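Skonelow Community Kitchen and Pantry
Progress report, grant year to end of January

Quick one this time, full numbers to follow with the spreadsheet.

Where we are. Pantry shelves restocked twice since last report. Dry goods fine, canned fish low, cooking oil very low. Hajji delivers now in the morning instead of after lunch, much better, volume the same. Cold room compressor replaced under the Coltex service contract. Two visits to get it right, no charge for the second.

Meals. Some 200 hot meals a week out the door, up on the fall. Soup and rice still the base. Tried a bean stew, went well, keeping it. Families asking for smaller containers so we are pricing those. 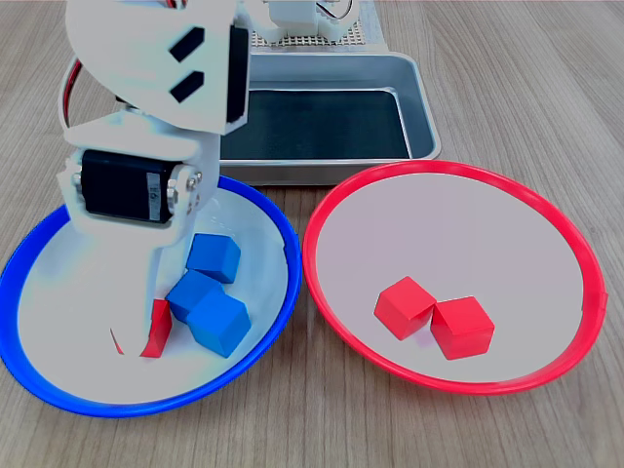 Blue-rimmed bowl on the wooden tabletop.

Staffing. Kitchen lead post filled, started in January. Still short one driver. Have advertised at the bus depot and the library, 7 replies, interviews being set up. In the meantime the Brullilard route is shared between the pantry and the kitchen, which means late starts on the prep and I don't want that going on past spring.

Budget. Food line over, transport line under, near enough cancels out. Would like to move the leftover transport money into food before year end. Please confirm if this needs a form or if an email will do. Utilities came in higher then planned, mostly the old cold room running all day before the repair.

Problems. Back step still not fixed, landlord has the quote. Phone line drops out when it rains. Sign-up sheets are a mess, two versions going around, will bin the old one.
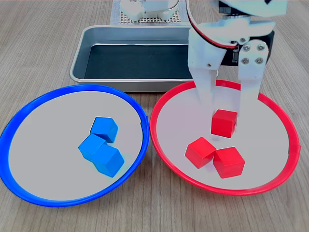
Pieter Mofokeng wrote back on the draft that the stew should go out on the Brullilard route too, people there have asked for it and the rice goes cold before the last stop. Fair point. Needs lidded tubs, will cost it with the small containers.

Next. Driver in place. Order oil early. Allergen labels on evrything leaving the kitchen. Food safety refresher for the new starters.

Receipts to follow seperately, scanner is down.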